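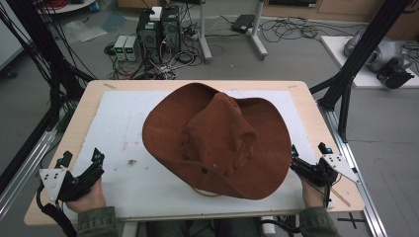
Figure 1. The hat station during the open day, seen from the operator's side. One hand-held gripper is at the right edge of the brim; the other points in toward the hat.

Last updated: Fri 23 March

5. Open Day at the Inelcombe Lab

5.1 Setting and purpose

Most of what we know about the Zutitz grippers comes from people who use them every week. Our regular operators have good habits, and they have long since stopped noticing which of those habits the tool forced on them. The open day at Inelcombe was a chance to put the same tools in front of people who had never held one. We wanted to see what they reached for first, what they asked, and where they got stuck. It was also a great deal of fun, and we would gladly do it again in July if the room is free.

The demonstration was kept close to our usual recording setup. The operator stands at a small table inside the frame and works with one gripper in each hand. A white foam board lies on the tabletop, and the object goes on the board. The marker plates on the outer sides of the grippers were left on, as in a normal session. Visitors came in groups of six and stood on the far side of a tape line, except when it was their turn.

We picked hats for the day. The earlier Lumanlan visit had used blocks and cups, and visitors understood those tasks so quickly that the talk dried up. A soft hat is another matter. It has a front and a back, it changes shape whenever it is touched, and everyone in the room has an opinion on how it ought to sit. It also asks a fair amount of the operator, who has to decide where the fabric will give and where it will hold before closing the fingers on it.

5.2 What was shown

Each group saw three short tasks: turning a hat on the board, shaping the brim, and pinching the crown to form a fold. The first two use both hands at the brim. The operator steadies one side and works the other, and the difficulty lies in keeping the steadying hand quiet. Beginners nearly always pull with both. The brim then comes up off the board on one side and the crown slumps toward the other, and the whole shape has to be set up again.

The crown pinch drew the most interest by a wide margin. The fingertip pads are closed on a peak of fabric near the middle of the crown, and the fold then has to be held without dragging the panels out of line. Figure 2 gives the view from a camera on the gripper itself. We had this view up on a monitor next to the station, and people kept drifting over to it. Several told us they had not understood how little room there is between the pads until they saw it up close.

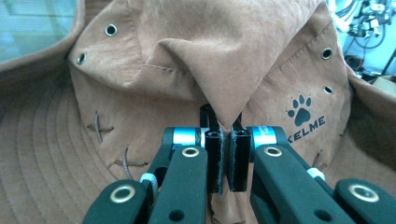 Figure 2. Crown pinch, gripper camera view. The folded peak is held between the two fingertip pads; stitching, eyelets and the printed KELME logo are visible on the hat.

The gripper view also started the best conversation of the day. A visitor who sews for a living pointed to the seam beside the fold and asked whether we chose the pinch point with the seam in mind. We had not, at least not in any written way. Her view was that a seam is stiffer than the cloth beside it and will steer a fold whether you like it or not. We tried it on the spot, first close to a seam and then well away from it, and the group could feel the difference through the handles — so could we. Seam distance has since been added to the notes our operators fill in after each session.

5.3 Visitor trials

After the demonstration, anyone who wished could try the brim task. In all, 26 visitors took a turn. They were given a single spoken instruction ("turn the hat to face you") and no advice on grip. We did not time them or score them, and the comments below should be read as field notes.

Almost everyone began with the fingers too wide open. They came down on the brim from above, as one would pick up a plate, and the pads slid off the curve. The ones who did well brought the tool in from the side, low and close to the board, and let the edge of the brim enter the gap. Children found this faster than adults. One boy of perhaps ten turned the hat cleanly on his second try and then explained the method to his grandfather, using better words than the ones in our operator guide.

Cables were the most common complaint. Visitors turned their wrists further than our operators do, and they felt the tug right away. Our own people have learned to work around it, and we now suspect that this narrows the range of wrist angles in our recordings. It is a simple point, and we are a little embarrassed that it took an open day to raise it.

5.4 Effect on the recordings

Before the visit the hat set held 1,927 recordings. One episode made by an operator during the demonstration met our usual quality rules and was kept, which brings the set to 1,928. Visitor trials were not recorded. The kept episode carries a flag in the Grullard index so that it can be left out of any comparison where the setting matters. We see no reason to expect it to behave differently from the rest, but the room was noisy and the operator was talking through much of the task, and a reader may wish to know that.

We have made two changes as a result of the day. The cable run from each gripper now has more slack, and the operator guide describes the low side approach before it describes anything else. A third suggestion, softer pads for the crown pinch, came up in nearly every group and is still being tested.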